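Re: Dirberg ward boundaries

Riaan Radebe wrote on 7 August 2025:

> The mayor's office says the new map adds only 164 voters to the east ward, so I don't see what people are so mad about. Naidoo has backed it from the start and he lives there.

Riaan, I'd like to see where that number comes from. The map moves two whole streets off Lamow Road, and the last time they redrew it we were promised "minor changes" too. Then the east ward lost its polling place, and people from Indham had to drive 40 minutes to vote.

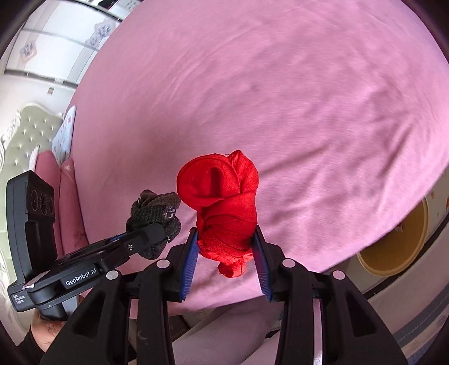 Red cloth over the pink sheet

As for Naidoo, he won by 60 votes. The streets being moved out of his ward are the ones that went against him. Maybe that's chance – I doubt it. If the mayor's office has a street-by-street count, they can post it before the November hearing. I asked for it twice and got a link to the press release both times.

Did you get anything from them besides the 164? If so, please forward it to the list.

Marge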